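Workshop notebook, bench room
October 20, 2022
Entered by Hayley Whiteley

Table top, continued from the March entry. Nelu Matei wanted the surface looked over again before we decide whether to refinish it or leave it alone until the Hesdale job is out of the way. Cleared it first. The clamps went back on the rack, the offcuts into the bin under the window, and the Jista order is on the floor by the door until somebody signs for it.

Wiped down with a damp cloth, then a dry one, working along the grain. No solvent this time. In March we used the Dumitrescu cleaner and it left a haze that took two passes to get off, so I'd like to keep it away from this top. The bottle is still in the cabinet if anyone wants it for the metal shelves.
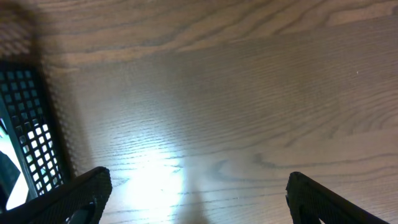 I went over the top by hand with the lamp held low. No scratches that catch a fingernail. There is a slight drag under the palm near the front edge, where people lean, and I put that down to old wax. It might come off with a white pad and a little soap. I'd try that before anyone reaches for paper.

Nelu's question was whether the top would take sanding at all. I don't think it should be tried. The order sheet for this table (no. 429) gives the finish and the overall size and says nothing about what is underneath, and I'm not going to find out with a sander. If we ever do need to know, pull the screws on one bracket and look at the hole from below.

For matching: the closest strip on the Firklow sample card is number 8. The brown is right but the figure is smaller than ours, ours has the long loops and the wide arcs. For an edge repair it would pass. For a patch in the middle of the top it would show from across the room, so no patches.

Checked the back edge after that. I ran a strip of paper along between the table and the wall and it snagged once, at a rough spot in the paint. Nothing on the table side. Nelu thinks the table was pushed up while the paint was still soft — could be, I wasn't here for it.
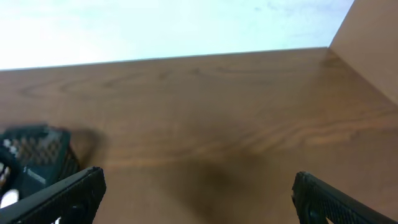

Level: checked along the length and then across. Along is fine. Across, it drops 2 mm toward the front, same as in March, so the floor hasn't moved and neither have the feet. I left it. Anything that needs to be truly flat goes on the stone plate anyway.

Glue-ups are to go on the other bench until further notice. If one has to be done on this table, put paper down first and tape it at the corners with the low-tack tape, the blue roll. The brown tape lifts whatever it's stuck to.

To do:
- white pad and soap on the front edge, small spot first
- ask Firklow if they sell number 8 as edge strip, and in what length (we need 200 cm at most)
- touch up the wall paint, with the table pulled out and a sheet over it
- Nelu to decide on refinishing after Hesdale ships. My vote is to leave it.
- new felt for the feet, the old pads are flat

Soap is low too, added to the list on the cabinet door.

Recent entries
Stone plate: cleaning and cover
Cabinet hinges, second attempt
Hesdale: cut list and changes
Lamp arm keeps dropping
Bench room table, March check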